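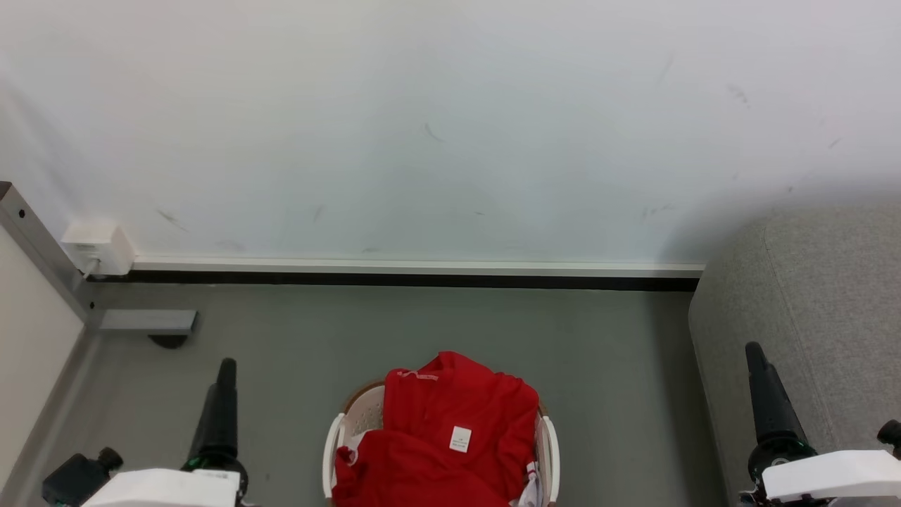
Ivska is a small research group that works on the part of robot housekeeping most demonstrations skip, which is the moment before the robot touches anything. We started out wanting to fold shirts. We then spent most of two years on the question of where to put the fingers first, and the shirts are still waiting. Give a robot a basket with red clothing heaped up over the back rim and a finger poised on either side of it, and a great many things can already have been decided badly. One fold looks much like the next. A small white label looks like a fine thing to aim for. The arms hang there, touching nothing, and somewhere in the software a choice is being made with far more confidence than it deserves.

Our method is called Amel. It was supposed to stand for something, and Hannelore Lehner still has the piece of paper, but the words no longer match what the thing does. The idea is simple enough to fit on an about page. We train two models on the same recorded demonstrations. One gets only the view from the head, the other only the view from the wrist. Before each grasp, both say where they would close the fingers. If they agree, the robot goes ahead. If they don't, it moves the wrist a little, looks again and asks both of them a second time. After four rounds of arguing it stops and calls a person, who usually has a sandwich in one hand.

The first version of this, Femora, averaged the two answers. When one model wanted the left side of a pile and the other wanted the right, Femora reached confidently for the middle, where neither of them had wanted to go. We ran it for a whole August. We mention it here because the write-up of Femora is the most downloaded thing we have produced, mainly, we suspect, for the chapter on failures.

For Amel we recorded 3062 demonstrations by hand, steering the arms through basket after basket. Then we tested on 36 garments the models had never met. The version with the arguing made fewer bad grasps than either model alone, and it was slower than both. On soft, bunched cloth the gain was large. On socks it was nothing at all. Socks are covered in the appendix, at length.

What we learned along the way is that most of the useful disagreement comes late. From the head, a pile of clothes is one lump with a top. From the wrist, the same job has almost no pile in it, just a lot of wall, some floor and whatever cloth has strayed into view. With one red thing up on a gray bench and another down on the floor between the fingers, the wrist model has a real decision to make, and the head model may be thinking about something else entirely. We used to treat those moments as noise and throw them out of the training set. They are now the part we keep first. 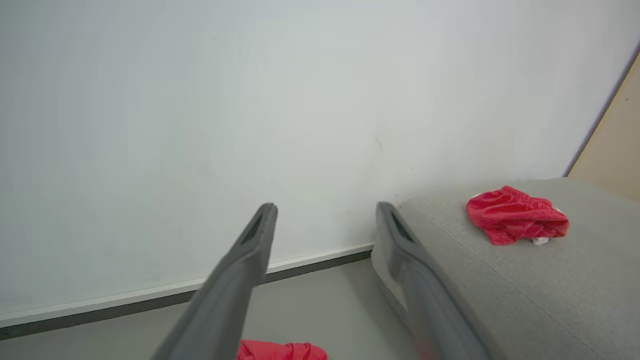
Drita Vasić has argued from the start that we stop the robot too often, and that a person faced with two candidates would simply take the nearer one and get on with the day. She may be right. We have agreed to test it, and the agreement has been in writing for some time now.

The other project on our books is Moon, which asks whether the robot can learn when to give up on its own. So far it has learned to give up. The "when" is in progress.

We are housed at the end of a corridor, behind a door that sticks. Luzius Danzer looks after the arms and Burgi Ruchti the statistics, and between them they decide what counts as a grasp, a question that has ended at least one lunch early. We publish our failed runs with the good ones. If you would like the recordings, write to us and say what you plan to do with them - "curious" is an acceptable answer. Students who want to join should know that the work involves a good deal of putting clothes back into baskets.

Last updated: Tuesday, November 26, 2019

Comments

Roswitha Pichler
Did you try letting the wrist model win every tie? We did something like that with towels and it was fine until the towels got big.

Ivska
We did, for a week. Same story with bedsheets. The numbers are in the appendix, after the socks.

mk_lathe
Came for Femora chapter 4, stayed for the rest. Is the averaging code still up anywhere? I want to show my class what not to do.

Ivska
Still up, same folder as before. Please don't run it near anything you like.

tomasz
"Slower than both" - how much slower? Couldn't find it on this page.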